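4 min read
3 comments · 12 shares

Rakcombe street lighting and resurfacing - progress to end of November

Quick one this time, the full spreadsheet follows once Kwok have sent their last two invoices.

Resurfacing is done on the main stretch. 1,864 square yards laid against the 2,000 in the bid. The shortfall is the turning area at the bottom, which the water company still has a hold on. They say spring. Would like to carry that money over instead of handing it back, please let me know if there's a form for it.

Drainage covers reset, two had to be done again as they rattled. No charge for the second visit. Curb repairs finished on both sides.

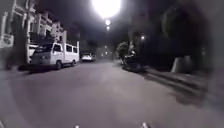

Lighting is the part most residents write in about, so a bit more on that. Collari supplied the new heads and they went on over nine nights, one night lost to wind. Old complaint was dark doorways, new complaint is glare. The lamp at the near end is very bright, and the pale fronts of the buildings on the left catch a lot of light, balconies and all - people on the upper floors have asked for a shield. Further along the lamps look a lot smaller and softer. Rizwan Naqvi is getting a price for shields and for a dimmer setting after 11 pm. Not in the original budget but we think it fits under contingency.

Lane markings: not started. Kwok want a dry spell and so far havent had one. Parking bays go in at the same time, layout was agreed with residents in the summer and hasn't changed.

Money. Lighting spend so far is $1,731 over the estimate, nearly all of it the night rate for the crew. Surfacing came in under, so overall we are still inside the grant. Skitent barriers were on hire longer than planned, that cost is in the second tab.

Still to do
- shields, if approved
- markings and bays
- walk round with the access group, evening, they want to see it after dark
- letter to all households with the new fault number

Need from you: a yes or no on the shields, and the carry over question. The rest can wait for the next reprot.

3 comments
Share this update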